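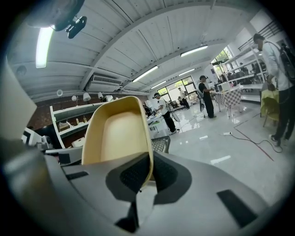 One yellow bin, held by the rim. People at the tables behind are busy with their own stuff.

So I've been putting off this post since March, mostly to avoid being the person who answers "can a robot do my dishes yet" with two thousand words. But I get asked it at every single family dinner now, and my short answer (no, but sort of, but no) satisfies no one. Here goes.

Bins first. I have a thing about bins. If you came to my house and asked me what I spend my time on, I would say cooking and laundry, and I would be lying, because what I do all day is pick up a container, move it somewhere, put something in it or take something out, and put it back. Toy bin. Recycling. The tub under the sink with all the sponges. The one in the hall closet that holds gloves in winter and sunscreen in summer and, for some reason, a bike pump all year. If a machine could handle containers and only containers, I'd have half my evening back.

And picking up a bin is a funny job when you slow it down. You've got a thin plastic rim and two fingers. Pinch too low and you're fighting the curve of the wall. Pinch too softly and the whole thing swings. Then it tips, and the weight goes somewhere else, and if there's anything inside it slides to the far corner and now the bin wants to twist out of your grip. My hand deals with all of this while I'm on the phone. I tried paying attention to it the other night, just lifting the toy bin over and over with a thumb and one finger, and I dropped it around 15 times before I got bored. Lego everywhere. Not recommended barefoot!

That's the part I think people miss when they watch the demo videos. They see a robot fold a towel and say oh, towels are solved. But it's that towel, on that table, flat and clean and square. My towels come out of the dryer in a knot with a sock inside. Somebody has to teach the machine about the knot and about the sock, and then about the other kind of knot.

The way a lot of this teaching works right now is pretty low tech, and I kind of love it. A person takes a gripper in their hand, the same sort of two-fingered thing a robot would have on the end of its arm, and does the chore with it. Again and again. Put the bowl in the bin, take the bowl out of the bin. A camera on the gripper records everything, and the recordings go off to train the software. So the road to the robot butler runs through a whole bunch of people tidying the same table all day long, which is a lot like being a parent.

My brother-in-law thinks this is hilarious. His take is that if you're going to have a human pick up the bin ten thousand times, the bin has been picked up, congratulations, go home. I get it. But he also works at a place where they sort returned parts into totes, and last year they brought in an arm for one of the lines, a Zerkum, and he has Opinions about it. According to him it's great from Monday morning until somebody buys a different tote. Same size, same job, slightly rounder lip. The arm would go in, close its fingers, come up with nothing, and carry that nothing very carefully over to the conveyor and set it down. He did an impression of it at dinner and my kid laughed so hard she had to leave the table.

To be fair, they sorted it out. Took them 7 weeks and two visits from a technician. He says it now does 78 totes an hour on a good day, and that a bored teenager does more than that but wants lunch. He also says, and he doesn't love admitting this, that his shoulder has stopped hurting. I think that's worth writing down next to the jokes.

Now the house side, where I have my own experience, because I did buy a thing. Some of you will remember the Nilico. It's a little rolling gadget with a tray and one arm, and the deal was that it would pick up light objects from the floor and put them in a basket. I wanted it so bad – I cleared a parking spot for it by the bookcase before it even shipped.

What it could do: socks. It was honest-to-goodness good at socks. Also balled-up paper, and one particular stuffed rabbit. What it couldn't do: anything flat (coloring pages, playing cards, a single leaf that lived by the back door for 10 days while the Nilico rolled up to it, thought about it, and rolled away). Anything see-through. Anything near the rug fringe. And it never figured out that the basket might be somewhere other than where it was yesterday, so if I moved it to vacuum, I'd come home to a neat small pile of socks on bare floor exactly where the basket used to be. I sent it back after the trial. I kind of missed it, if you want to know the truth.

A few people wrote to me after that post to say I should look at the Tindall, which is the one with two arms and the much bigger price. I haven't used one. I watched one at the home show in Porbridge, where it was loading a dishwasher, and it did load the dishwasher! Plates in the bottom, cups up top, very gentle. It took 15 minutes. I asked what happens if there's food on the plates and the guy said they were rinsed for the show. I asked what happens if the dishwasher already has clean stuff in it that no one has put away and he laughed like I'd made a joke. Sir, that is every night of my life.

So where are we? My feeling is that the hand is getting there faster than I expected and the common sense is slower. Grabbing a rim, holding it level, letting go at the right moment, all of that looks so much better than it did even a couple of years back. Knowing that the bin goes back on the shelf with the label facing out, and that the puzzle pieces in it belong in the other bin, and that the cracker in it belongs in the trash – I don't see that on anyone's table yet. For shops it matters less, since you can keep things the same if you're strict. At my house nothing has been the same two days in a row since my daughter learned to walk.

If I had to spend money this year I'd spend it on a better vacuum, the plain round kind, and lids that fit. Next year, ask me again. And if any of you own a Tindall and have a messy kitchen, please, please write in, I want to hear about the unrinsed plates. The comments are open until the spam gets bad again.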